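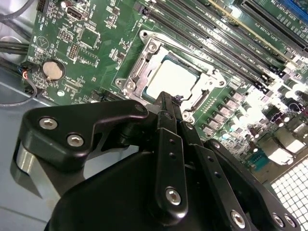
Why does the checklist put the coin cell before the memory, when everybody goes for the memory first? That was the first comment back on the July version, and it's a fair one. I put the battery up top because it's the thing I always forget (I have sent machines back out with a flat one, more than once!) and moving it to the top cured me. If your order works better for you, write it in the margin and I'll look at it for the next round.

Form 459, Desktop Tower Teardown and Inspection, version 2
Lirkus repair room, Stasiv
Fill in one sheet per machine. Comments underneath are mine unless I say otherwise.

BEFORE THE PANEL COMES OFF

1. Power cord out of the wall AND out of the machine. [ ]
Comment: Both ends, please. I found a cord still hanging off the back of a tower in July and I was not quiet about it.

2. Front button held down for a few seconds after unplugging. [ ]

3. Wrist strap on and clipped to bare metal. [ ]
Comment: Bare metal means bare. Painted case edges don't count, and I know the clip is annoying to get on the chassis.

4. Drinks on the other table. [ ]

PANEL OFF 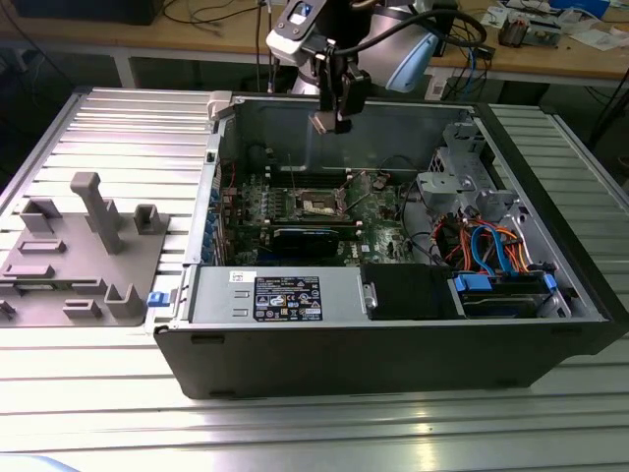 Tower on its side, power supply label facing up.

5. Read the power supply label, copy the rating onto the sheet. [ ]
Comment: Copy it, don't remember it. And the supply stays shut. If it smells burnt or rattles it goes in the Trirau bin whole, screws and all. We don't open them here, ever.

6. Cables clear of fans and sharp edges. [ ]
Comment: Look hard at the data cables where they loop up toward the drives. A tight bend gets a note even if the machine starts fine.

7. Drive clips seated on both sides. [ ]

8. Expansion cards pushed fully home, retainers closed. [ ]
Comment: I run a finger along the retainers. Takes no time.

9. Dust level: light / medium / you could knit with it. [ ]
Comment: Yes, the third one is staying on the form.

BOARD AND PROCESSOR
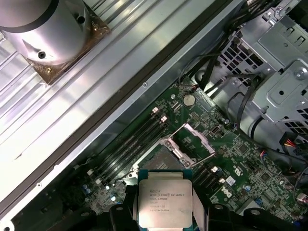
Gail Prewitt
Bench Safety Lead, Lirkus

This is the part I get fussy about, so bear with me. An open socket is the easiest thing in the whole machine to wreck, and a bent pin usually means a new board.

10. Coin cell tested, reading written down. [ ]

11. Processor held by its edges only, model copied from the lid. [ ]
Comment: Write the whole thing, so "Xeon E5-1630V3" and not "the Xeon". The Lisik stock list is 2000 lines long and I am the one searching it.

12. Socket pins checked under the lamp, from two directions. [ ]
Comment: One direction hides a lean. Nothing goes near the pins, no brushes, no canned air, no sleeves.

13. Memory latches open and close without forcing. [ ]

14. Load plate and lever move freely. [ ]
Comment: If the lever feels gritty, stop and come get me.

CLOSING UP

15. Tools and loose screws off the board before the panel goes on. [ ]

16. Powered on and left running for 40 minutes with somebody in the room. [ ]
Comment: In the room, meaning not in the hallway with the door open. Sheets go in the tray by the door, initials at the bottom, and please press hard enough that the second copy is readable.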